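La bibliothèque Meredith rouvrira en septembre, et ses lecteurs auront enfin leurs soirées

On l'attendait depuis le printemps, on en parlait à la boulangerie, au marché, à la sortie de l'école, et c'est désormais officiel : la bibliothèque Meredith rouvrira ses portes au mois de septembre, avec des horaires élargis et une salle de lecture entièrement réaménagée au premier étage. L'annonce a été faite samedi 31 juillet 2021, dans la cour du bâtiment, devant une assistance nombreuse qui avait apporté ses chaises pliantes et, pour les plus prévoyants, de quoi grignoter.

Beverley Bunting, la directrice, a pris la parole la première, et l'on sentait bien qu'elle avait hâte. « J'ai passé l'hiver à répondre au téléphone à des gens qui voulaient savoir quand ils pourraient revenir s'asseoir près de la fenêtre, a-t-elle raconté. Pas emprunter, s'asseoir. J'ai gardé leurs messages, il y en a de très beaux. » La fenêtre en question, celle qui donne sur les tilleuls, a été conservée telle quelle, avec sa banquette de bois et son loquet capricieux que les habitués savent manier.

Le changement le plus attendu concerne les soirées. Trois fois par semaine, la bibliothèque restera ouverte jusqu'à 21 heures, ce que réclamaient depuis longtemps les lycéens, les infirmières de jour et tous ceux qui rentrent du travail quand les rideaux sont déjà baissés. Une pétition lancée par Gwilym Howells, professeur de lettres à la retraite et lecteur assidu de romans policiers, avait recueilli 624 signatures en quelques semaines. Il l'avait promenée lui-même de porte en porte, sous la pluie le plus souvent, et il en plaisante aujourd'hui volontiers — il assure avoir bu plus de café durant ce mois-là que pendant toute sa carrière.

Le fonds, lui aussi, a profité de la fermeture. Les rayons consacrés à la poésie et au théâtre, un peu délaissés ces dernières années, ont été revus de fond en comble, et la section jeunesse descend au rez-de-chaussée, où les poussettes pourront entrer sans que les parents aient à les porter dans l'escalier. Au premier, les tables de travail ont été espacées et l'on trouvera un coin réservé aux revues, des sciences au jardinage, en passant par la couture et l'histoire locale.

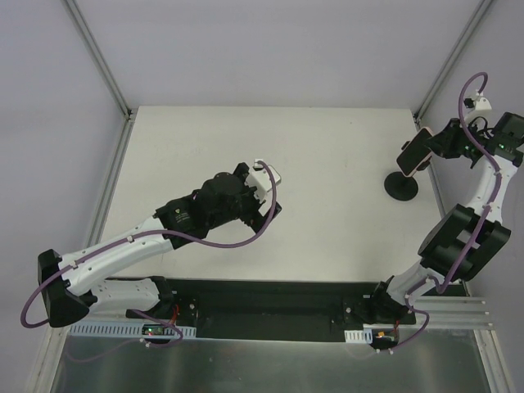

*Deux bras robotisés au-dessus d'un plateau blanc.*

La librairie Orkorex, voisine et amie de toujours, s'associe à la réouverture en prêtant sa vitrine pour une exposition de marque-pages anciens. Il y en a 59, en soie, en carton, en cuir, réunis par Crescencio Figueroa, qui tient la librairie avec un sens de l'accueil que tout le quartier lui connaît. Le plus vieux vient d'une mercerie disparue et porte encore, au dos, une liste de courses écrite au crayon. « Je n'ai jamais réussi à déchiffrer la dernière ligne, confie-t-il. Si quelqu'un y parvient, je lui offre un livre. »

Pour les enfants, l'heure du conte reprendra le mercredi après-midi sous la houlette d'Emrys Parry, dont la voix grave et les silences bien placés ont manqué à plus d'un petit auditeur. Il promet des histoires de mer et de brouillard, et une ou deux qui font un peu peur, mais pas trop. Les séances seront ouvertes dès 6 ans, sans inscription, et les grands-parents y sont les bienvenus, même lorsqu'ils s'endorment.

Reste la question du stationnement, soulevée à plusieurs reprises samedi et qui n'a pas trouvé de réponse définitive. Le parking de la rue Nurnov demeure fermé pour travaux et les riverains craignent de voir les voitures s'accumuler devant leurs portails les soirs d'ouverture tardive. Stijn Stevens, adjoint à la culture, a reconnu que le sujet n'était pas réglé et promis une réunion avant la rentrée. En attendant, des arceaux à vélos seront posés le long du mur nord.

Les cartes de lecteur arrivées à échéance pendant la fermeture seront prolongées sans frais, et les livres encore chez les uns et les autres peuvent être rapportés dès maintenant dans la boîte de retour, à gauche du portail. Aucune pénalité ne sera demandée pour les retards.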